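4.3 失敗事例:袋の縁を把持し続ける故障

前節までに報告した成功率は、率直に言って見栄えがよい。本節ではその残り、すなわち論文の図にはなりにくい試行を扱う。対象はごみ袋の扱いを課題とした113試行のうち、非常停止または手動介入で終わった33試行である。作業中の手先周辺を図6に示す。 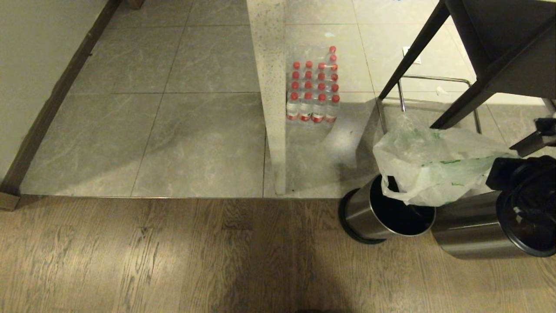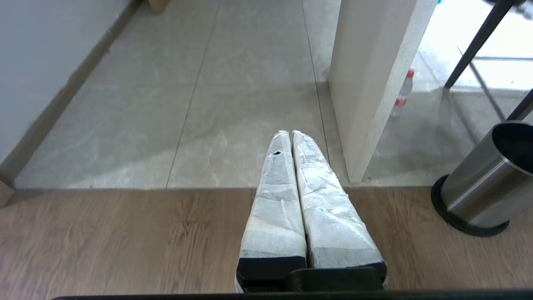

図6 作業中のグリッパと周囲の床面。上:頭部視点。下:手先視点。

33試行のうち20試行は、我々が「離したつもり」故障と呼ぶ一種類の現象に帰着した。制御ソフトウェアBrarkixは開放指令を出し、指の開度が目標値に達したことを確認し、把持解除を宣言して次の動作に移る。ところが袋は指に付いたままである。ログの上では作業は滞りなく進み、実空間では袋が引きずられ、ごみ箱がその後を追う。容器は円筒形であり、倒れた後の移動距離について筆者らは望まない知見を得た。原因の候補として最初に疑ったのは指先の被覆である。図6下に見られるように、二本の指には白っぽい被覆が巻かれ、しわが寄り、左指の先端では端がほつれている。被覆は滑り止めとして導入したもので、その目的は十分以上に達成された。薄い樹脂フィルムはほつれた箇所やしわの間に入り込み、指を開いても抜けない。滑り止めを評価する際、我々は「滑らないこと」のみを測定し、「必要なときに滑ること」を測定項目に入れていなかった。

第二の要因は検出側にある。把持解除の判定は指の開度とモータ電流のみに基づいており、袋の質量は電流の雑音に埋もれる。ペットボトルであれば、落ち損なった際の電流の差は閾値を明らかに超える。しかし袋に対しては、判定器は何も持っていない状態と袋をぶら下げた状態を区別できなかった。空の手と袋を持つ手が同じ値を返す以上、判定器に悪意はない。閾値を下げる対策も試したが、今度は何も持たない手が袋を持っていると主張し、開閉を際限なく繰り返した。この状態の腕は遠目には熱心に働いているように見え、発見がかえって遅れた。

第三に、停止処理にも不備があった。監視モジュールLosoは手首の力覚値が上限を超えた場合に腕を停止させるが、判定には600 msの移動窓を用いていた。衝撃的な接触を誤検出しないための設定であり、机上では妥当である。一方、袋を介して容器を引く力は緩やかに増加し、容器が倒れた瞬間に消失する。窓内の平均が上限に届くころには、引っ張る相手がもう立っていない。結果としてLosoは正常と報告し、隣に立つ操作者が非常停止ボタンを押すことになった。なお、操作者の反応に移動窓は設けていない。

安全上の問題は、容器が倒れること自体よりも、袋を付けたまま腕が次の目標へ向かう点にある。図6上のように、ごみ箱はタイルと木質の床の境目付近にあり、境目には金属の見切り材が通っている。台車Balluraがこの境目を越える際には姿勢推定がわずかに乱れ、その補正動作が袋への張力に加わる。袋が通路側に張り出した場合、人が足を掛けるおそれがある。本実験で転倒者は出ていないが、立入区域を設定していたためであり、システムの功績として数えるべきではない。

以上を受け、次の変更を行った。まず、被覆の端部を指先から根元側へ移し、先端にほつれの生じる縁を残さないようにした。次に、開放指令の後に手先を短く後退させ、手先カメラの画像で指の間とその下方を確認する動作を加えた。袋が残っていると判定した場合は、腕を静止させて操作者を呼ぶ。自動で振り落とす案も検討したが、予備試験で袋の中身の分布が著しく広がったため採用しなかった。Losoについては平均値に加えて力の増加率を監視し、増加が続いた時点で停止させる。

変更後の動作は模擬環境Reddyでも確認したが、Reddyの袋は剛性の高い薄板として近似されており、指に絡むことが原理的にない。当然ながらすべての試行が成功した。この結果は対策の有効性を示すものとは見なさず、実機による再評価の結果を4.4節に示す。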